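Square Enough: What Makes a Good Plain Block

By Sieglinde Ruppert

A wooden cube has six faces, twelve edges and eight corners, and a maker can get every one of them wrong. Most people who buy blocks never find out, as a single cube set down on a shelf looks much the same whether its faces meet at ninety degrees or at eighty-nine. The fault shows when a second cube is placed on the first.

Flevero, a small workshop supplying plain and coloured cubes to schools and model makers, let me spend two working days at its benches in December. I went to look at cutting, finishing and marking, in that order, and at how the firm decides which cubes it will sell.

Cutting starts with planed square strip. The strip is left in the workshop until its moisture content has settled, then cross-cut against a fixed stop. Corentin Besson runs the saw and checks the stop after every change of strip. The strip sets four of the faces. The saw sets the other two, and these carry the end grain. If the blade is out of square to the fence, the end faces lean, and every cube from that run will lean by the same amount.

A leaning cube can still be stacked. Two with the same error can even be turned so that one cancels the other. The difficulty comes when they are picked up without regard to orientation, as children pick them up, and the errors add. A short column may stand. A taller one drifts to one side until its centre of gravity passes the edge of the bottom block.
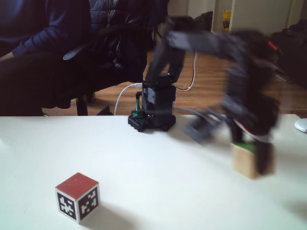
Does it matter which face of a cube goes downwards?

It matters a little. Side-grain faces are normally flatter and smoother than end-grain faces, and end grain takes up moisture faster, so a cube kept on a damp shelf may rock slightly on one pair of faces and sit firmly on the other two pairs.

Inspection at Flevero is done with a flat plate, a small engineer's square and a lamp set low behind the work. The cube is put on the plate, the square is brought up to it, and any light between blade and wood is judged by eye. Besson tests three faces that share a corner, then turns the cube over and tests the opposite three. In the last full batch before my visit, 1656 cubes were cut and 1302 went forward to finishing. Another 126 were set aside for a second pass on the sanding board. The rest were sold as seconds in mixed bags, where they seem to be popular with people who intend to drill them.

Sanding is the stage at which a square cube is most often spoiled. A hand-held block rolls at the end of its stroke and takes more from the edges than from the middle, leaving each face faintly domed. The workshop fixes the abrasive to a flat board and moves the cube instead, with even pressure and a quarter turn every few strokes. Edges are broken with a single light pass. A heavier chamfer is kinder to the hand but reduces the contact area, and on a small cube the loss is worth measuring before a whole batch is committed.

Finish has its own effect on grip. Bare wood on bare wood holds well. Gloss paint on gloss paint slides when new and may stick after a month in a warm cupboard, the fault known as blocking. Flevero's samples are coated with a matt water-based colour called Pondix, applied in two thin coats with a foam roller and left overnight between them. I asked whether anyone polished the coating afterwards. Solange Sabatier had tried it with 2000-grit paper and recorded that the cubes looked better and stacked worse.
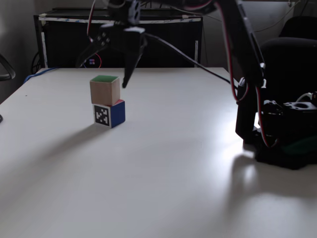 Colouring selected faces and leaving others bare is the cheapest way of making orientation legible. A fully painted cube tells the user its colour and nothing more. A cube with one coloured top and plain sides tells the user which way up it is from across a room, and it also leaves the grain available for inspection. The green-topped cube stacked here has bare light-brown wood on its front and right faces, and it sits slightly to the left of the one below. With the lower cube showing blue on one side and a black-and-white pattern on another, the offset is easy to judge, as the eye has a hard colour boundary to measure against. On two bare cubes of the same timber the joint is harder to find.

An offset of this sort is harmless in a pair. For two equal cubes, the upper one remains supported until its centre passes the edge of the lower, which is half the width of a face. Add a third directly over the second and the allowance shrinks, because the combined centre of the upper two must now stay over the bottom cube, and any further offset in the same direction uses up the margin quickly. The practical rule is to correct each layer against the bottom block and ignore the one immediately beneath.

Printed faces bring a separate set of problems. A square pattern in black and white needs a clean edge and a white margin all round it, so the print must be smaller than the face. Ink applied directly to timber spreads along the grain. A sealed white ground prevents this, and so does a printed label, although a label adds thickness and its corners will lift if the adhesive is mean. Sabatier uses a thin film sold as Zadovix, trimmed just short of the edge and pressed down from the centre. Labels taken right up to the arris catch on fingers, on boxes and on other cubes. 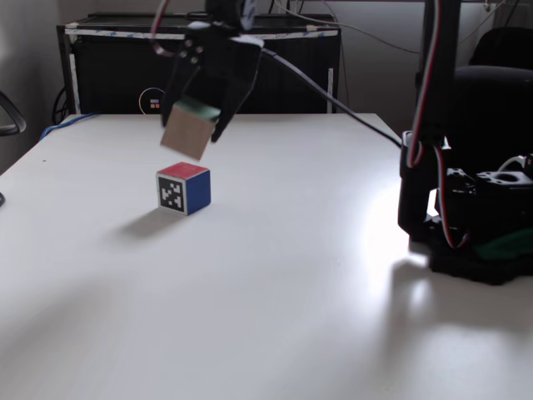
Yannick Cordier, writing in reply to our earlier note on marking, holds that labels should be kept to the vertical faces altogether. In his view a labelled face makes a poor bearing surface, and one corner of film folded back on itself will tip a block further than a bad saw cut. He would put flat colour on the top, leave the underside bare and accept that the user must learn one correct way up.

I think he is right for blocks in daily use. For a display set, handled a few times a year, the restriction is stricter than it needs to be. Flevero supplies both patterns at the same price, and the order sheet asks the customer to state which faces are to be coloured, printed or left alone. Pak-hei Wu checks each sheet against a sample cube before anything is painted. The commonest mistake on the form is to give two neighbouring faces the same colour, after which the edge between them disappears in poor light.

The surface underneath deserves as much attention as the block. A table that is level to the eye may fall enough from end to end to spoil a tall stack, and a crumb will do the same in less space. A matt white top is useful for this work. It shows dust, and it does not throw back a sharp reflection that hides the lower edge of the cube. Side lighting is better than overhead lighting for checking contact, and the lamp should be moved once during the check so that both visible sides get their turn.
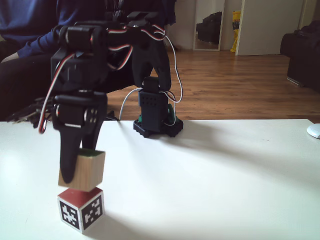
Placing a block is then a matter of keeping its lower face parallel to the one that will receive it. If the block arrives tilted, it lands on an edge and pushes the lower block sideways as it settles. The push is larger on painted surfaces than on bare ones, provided the paint is new. Lowering slowly helps less than levelling first, and releasing both sides at once helps more than either. A finger that clings to one face after the other has let go will drag the block off its line.

Wear follows use. Corners go first, then the edges of the coloured faces, then the printed squares wherever they are regularly held. Repainting is simple if the original coat was thin: flatten the face on the board, wipe away the dust and apply one coat. Thick paint has to come off completely, and the cube comes back smaller than its neighbours. Flevero keeps a tray of undersized cubes from such repairs, sorted by width, for customers who send back an odd one and want a match.

Storage is a shallow box in a dry room, one layer deep, with bare faces together where possible. Wu puts a sheet of plain paper between painted faces during the first month.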